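3.2 Work surface and placement of items

All sessions used the same type of table, a white top set directly against a pale gray wall. White was chosen after a pilot at the Olska site, where a patterned top made it hard for coders to judge where an item ended and its shadow began. The top was wiped down before each session and left free of anything that did not belong to the trial – notebooks, pens and spare items were kept on a shelf behind the coder.

Each trial began from a layout card. The card gave the starting position of every item relative to the front edge of the table and to the midline. Items were set down by hand and checked against the card by a second person. A cup was used as the reference item because its position can be stated by a single point, the center of its base, and because its orientation could be ignored in all but the handled variants. Distances between items were measured base to base, never rim to rim.

Of the 271 layouts drawn up by Ibarra and Quezada, 67 placed two items closer together than the width of a hand. These were kept as a separate group, as they produced most of the disagreements between coders during the pilot. A further 20 layouts were dropped because an item stood too near the wall to be reached without touching it.

Lighting was held even across the table. Some shadow remained at the base of each item, and coders were told to disregard it when marking contact with the surface. Where the two coders differed on a position, the trial was passed to a third (Ulloa), whose reading was final. Up to eight trials per session were handled in this way.

Positions were entered on the Gallardo grid, with the origin at the front left corner of the table. The general arrangement is given in Figure 3.
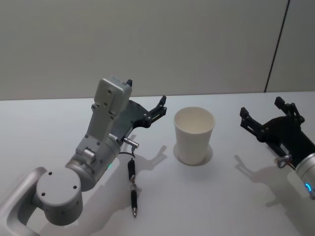 Figure 3. White work surface against the gray wall, with the cup in place.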